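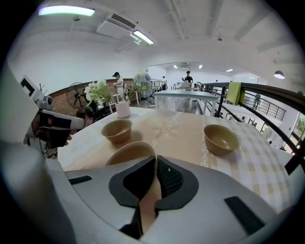

*Dining room, large table: bowls, printed cloth and flowers (item 3).*

**Hamwood House: Tableware and Dining Room Meeting**

Minutes, April meeting
Place: dining room, Hamwood
Start: 14:05

**Present:** kitchen, stores, linen, front of house, office (minutes)
**Apologies:** gardens

## 1. Minutes of the last meeting

Agreed as a correct record, with one change. Under item 4, "Relar side plates" should read "Relar soup plates". Stores holds no Relar side plates and has none on order.

## 2. Matters arising

2.1 Plate rack in the wash-up. The lower rail has been refixed. Kitchen reports that it still leans when the left bay is full. Carried over.

2.2 Shelf labels. Stores has printed new labels for the crockery cupboard. The ones on the top shelf are too high to read from the floor and will be moved to the shelf below, facing out.

2.3 The spare key to the linen cupboard was found in the cutlery tray. It now hangs inside the office door.

## 3. Large table

3.1 Bowls. The olive-tan ceramic bowls were discussed. Front of house prefers them to the white ones: the rim is slightly darker than the inside, so the edge of the bowl is easy to find on a pale cloth. Kitchen has no objection to the colour but asked for the capacity to be settled before any more are bought.

Kitchen measured the capacity at 400 ml, filled to a finger's width below the rim. This is enough for soup as a first course. It is on the small side for stew. Agreed that the olive-tan bowls are for soup, porridge and puddings, and that stew stays in the deep white bowls until stocks of those run down.

3.2 Position of bowls. Front of house asked for a rule on how far in from the edge a bowl should stand. At the last supper several were set so near the edge that sleeves caught them. Agreed: one hand's width from the table edge to the nearest part of the rim, same for both long sides. Spoons go to the right and not inside the bowl.

3.3 Cloth. The pale cloth has a beige and cream checked pattern in one part and a lighter wood-grain look in another, with a thin white scroll border running lengthwise between them. Linen asked which way round it should be laid. There has been no fixed practice, and it has gone on both ways in the same week.

Two views were put. Front of house would like the checked part on the side nearest the guests' chairs. Linen would like the cloth turned at each change so that the wear is even. Linen's proposal was agreed. The border is to run down the middle of the table whichever way the cloth is turned, and is to be straightened by eye from the end before anything is set down.

3.4 Washing the cloth. Linen will wash at 40 degrees until the supplier, Drandlow, confirms the care instructions in writing. The label in the hem has faded and cannot be read. No bleach and no starch in the meantime. Tea stains to be dabbed with cold water at once and reported with the cloth when it is handed in.

3.5 Flowers. White flowers with green leaves in the small white vase, and pale blue-grey hydrangeas next to them, were agreed as the pattern for the season. Flowers stand towards the back of the table. Front of house noted that a wide bouquet takes up serving space and asked for stems to be cut shorter. Gardens sent a note with their apologies to say that hydrangeas cannot be promised every week. On weeks without them the white flowers are to be used alone.

Kitchen asked that the small vase be filled at the sink and carried through. Filling it at the table with a jug has marked the cloth.

3.6 The table itself. The cloth stays on between meals to protect the wood. Linen to lift it at each change and wipe the top with a damp, well-wrung cloth. Any ring or scratch to be noted on the sheet in the office, with its distance from the doorway end.

## 4. Crockery count

4.1 Stores gave the result of the spring count. There are 523 pieces of crockery in use or in the cupboard, including saucers. Lids were left out of the count and will be done separately.

4.2 Of these, 44 pieces have a chip or crack. Kitchen asked what is to be done with them. Agreed:

- anything with a crack is withdrawn now
- anything chipped on the rim is withdrawn now
- anything chipped only on the foot may stay in use for staff meals
- withdrawn pieces go in the crate under the stores window, wrapped, and come off the count sheet on the same day

4.3 Front of house asked whether chipped saucers could go to gardens for use under pots. Agreed, provided they are taken from the crate and not from the cupboard.

4.4 Stacking. Bowls have been stacked too high on the middle shelf and the bottom ones are hard to free. Maximum stack is to be six, with a sheet of kitchen paper between each. Stores pointed out that this will take up the space now used by the jugs. Jugs to move to the lower shelf on the right.

## 5. Orders

5.1 Relar. The soup plates have been delivered short and the remainder is expected with the next load. Office to hold the invoice until the full number has been received and checked.

5.2 Abdella. A quotation for further olive-tan bowls has been received. The price is acceptable but the glaze sample is greener than the bowls in use. Stores to ask for a second sample and compare the two in daylight at the table, on the cloth. No order to be placed until this has been done. If the second sample does not match, the matter returns to this meeting.

5.3 Drandlow. Linen asked for 2 further cloths in the same print, to allow one on the table, one in the wash and one in the cupboard. Approved. Linen to check the length against the table before ordering, allowing for an equal drop at both ends. The present cloth was bought by estimate.

5.4 Felt pads for the chair feet. Deferred. Office has a price for the round type only, and the chair feet are square.

## 6. Setting and clearing

6.1 The order of work for setting was read through and agreed with one change: flowers now go on after the bowls. Order as agreed:

1. Wipe table top and let it dry.
2. Lay cloth and straighten border.
3. Set bowls, then spoons.
4. Place flowers.
5. Bring glasses last, on the tray.

6.2 Clearing. Bowls are to be emptied before they are stacked. Kitchen has had spoons left between stacked bowls, and the inside glaze has been scratched. Spoons to go in the tub with handles up.

6.3 Front of house asked if clearing could begin from the doorway end, to keep the route to the wash-up short. Kitchen would prefer the far end first. Not settled. Each to be tried for a week and reported.

## 7. Any other business

7.1 The dining room door catches on the mat when the mat is turned lengthwise. Mat to be laid crosswise.

7.2 Linen has a surplus of plain napkins with worn hems. These may be taken by kitchen as cloths. The coloured ones are to be kept.

## 8. Actions

| Item | Action | By |
|---|---|---|
| 2.1 | Look again at plate rack, left bay | Kitchen |
| 2.2 | Move top shelf labels | Stores |
| 3.4 | Get care instructions from Drandlow | Linen |
| 3.5 | Tell gardens about shorter stems | Front of house |
| 4.1 | Count lids | Stores |
| 4.2 | Withdraw chipped and cracked pieces | Stores, kitchen |
| 4.4 | Restack bowls, move jugs | Stores |
| 5.1 | Hold Relar invoice | Office |
| 5.2 | Second glaze sample from Abdella | Stores |
| 5.3 | Measure table, order cloths | Linen |
| 5.4 | Price for square felt pads | Office |
| 6.3 | Report on clearing order | Front of house |

Next meeting: May, 14:00, dining room.

Meeting closed at 15:20.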